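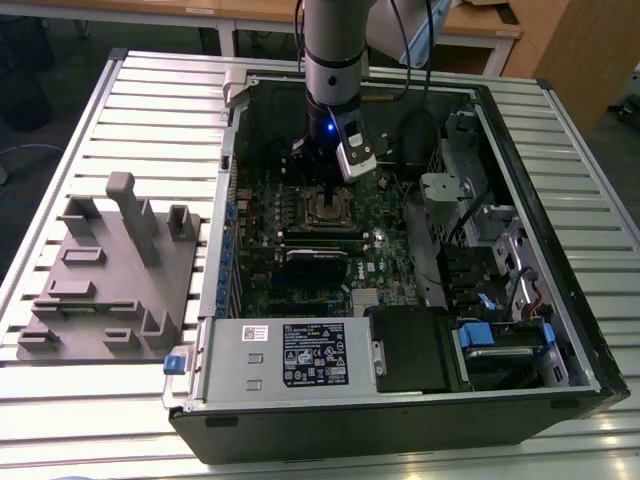
How long should the power be off before anyone opens a tower?
Pull the cord from the wall and from the supply, hold the front power button in for a slow count of ten, and then give it 60 seconds before the side panel comes off.

OPEN TOWER INSPECTION - BENCH CHECKLIST WITH COMMENTS
Ulham Refurbishing Room
Filled in by: Anayeli Valdovinos
Second reader: Mattes Lenz
Date: Monday, August 19, 2019

Marks: OK = fine as found. FIX = put right before the next step. ASK = bring it to Eliseo Becerra.

PART A - BEFORE THE TOOLS COME OUT

A1. Power cord off and hung up. OK
A2. Case on its side, open side up, sitting flat. OK
Comment: I love working on the slatted bench for this. The case doesn't creep when you lean on the latches, and a dropped screw makes enough noise that you know it went.
A3. Wrist strap clipped to bare metal. FIX
Comment: Strap was clipped to a painted edge. Moved it. Please use bare metal, folks - the paint does you no good at all.
A4. Drinks on the shelf by the door. OK
A5. Cables kept clear of the walkway. ASK
Comment: The floor cable needs a cover strip. Eliseo has a length of it in the Hestell cupboard, I think.

PART B - THE BOARD

B1. Look over the small parts for bulges, leaks or brown spots. OK
B2. Expansion card sits level in its slot. OK
Comment: Blue clips down the rear edge make this such a quick check on these Dells! Run a finger down the column and you can feel if one is standing proud. Bradley asked if we need to open each one. No, only if the card rocks.
B3. Chipset heatsink firm, fins straight. OK
B4. Nothing resting on the board that doesn't belong there. OK

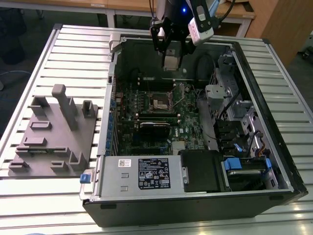
B5. Processor socket handled by the rules. OK
Comment: Fingers stay off the contacts, always. Light from the side, look along the rows, and stop if anything catches the light differently from its neighbors. A bent pin is an ASK, even if you're good with tweezers (I am good with tweezers, and it is still an ASK).
B6. Retention lever moves freely, no grinding. OK
Comment: Keep your face back while it swings up. Mattes wants that added to the printed sheet and I agree.
B7. Memory slots free of dust. FIX
Comment: Short bursts of air, can held upright. The 44 cleaning cards we got in June are nearly gone, so I've put in for more.

PART C - POWER SUPPLY AND DRIVES

C1. Label on the supply can be read. OK
Comment: Read it before you swap anything. The spare on the Isero shelf is rated at 460 watts, so write down what the old one says and compare the two side by side.
C2. Supply cover left closed. OK
Comment: We never open these, whatever the rest of the case looks like. A supply that smells burnt goes straight into the red bin with a tag on it.
C3. Release tab on the supply end moves and springs back. OK
C4. Drive caddies click home. FIX
Comment: One needed a second push. Hold it by the blue tabs, press evenly, listen for the click. It's a lovely bit of design and it deserves two hands.
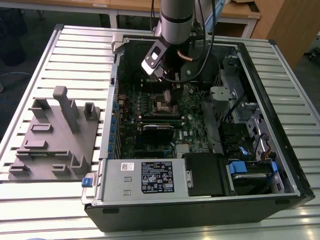 C5. Drives go in the rack, label up, and never in a stack. OK
C6. Wire bundles tucked away from sharp metal. ASK
Comment: I'd like a soft tie on the bundle near the drive cage. Róisín Scanlon used one on the Mohamedi batch and it held up well through shipping. Can we do the same for all of them?
C7. Edges of the cage checked for burrs. OK
Comment: Use a cotton swab and leave your thumb out of it. If the cotton snags, file it.

PART D - CLOSING UP

D1. Tools counted back into the tray. OK
D2. Screws for this unit bagged and taped to the side panel. OK
D3. Strap off last, after the panel is on. OK
D4. First power-on with one person watching for 90 seconds. Not done yet
Comment: Waiting on the cleaning cards and the tie. I'll do it with Bradley, he hasn't had a first power-on of his own and it's a great moment.

Second reader's notes (M. Lenz)
A3 keeps coming back. I've put a strip of yellow tape next to the good clip point on the bench leg.
B6 wording for the new sheet: "Face back, lever up, lever held."
C6 is fine by me. Róisín says there is a full bag of ties in her drawer, second one down.

Still open: A5, B7, C6, D4.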